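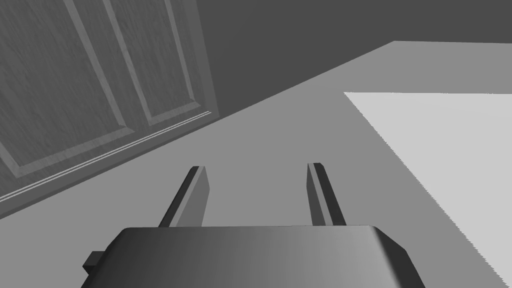
Korkor Opoku asked at the end of the last session why we would throw away color when a simulator gives it to us for free. Great question, and it gets us straight into the Kwofie method, so we'll start there.

## Why gray?

The policy has to run on a real arm later. Color is one of the things simulators get most wrong: lamp tint, white balance, the odd green cast of a cheap sensor. With one gray channel, the network never gets the chance to lean on any of it. What stays is shape and shading, and for doors that's a lot! The molding around a panel gives long straight edges, and the way those edges tilt tells you how the wrist is turned relative to the door.

Notice too that both fingers are in view. The gap between them is a fixed reference in the view as long as the opening doesn't change, so the policy can learn "bring the handle into the gap" without ever being told where the camera is mounted.

## The training recipe

1. Train a **teacher** in simulation. It sees the true door angle and handle position, with no pictures at all.
2. Train a **student** that sees only the gray view plus the arm's joint readings. It copies the teacher's actions.
3. Let the student drive, and have the teacher label the states it gets into. Repeat for 6 rounds.

Step 3 is my favorite part. A student trained only on the teacher's own paths has never seen a near miss, and near misses are where it will spend much of its life.

## What gets randomized

- door size, panel layout and wood grain
- light direction and strength
- camera tilt, by up to 2 degrees
- hinge friction

Look at the bright patch on the floor: its left edge has tiny saw-tooth steps. Real light won't draw that. If the patch always fell in the same spot, the student could happily use those steps as a landmark – so we move the light on every episode.

## Result from the Alamen runs

Out of 2,000 simulated test episodes on unseen doors, the student without step 3 opened 1,068. Work out the success rate before you read on in the reader, and write down where you think the failures come from.

Mariama Opoku's notes on the labeling loop are in the course folder. Read them before the lab – they're short, and the second plot is wonderful.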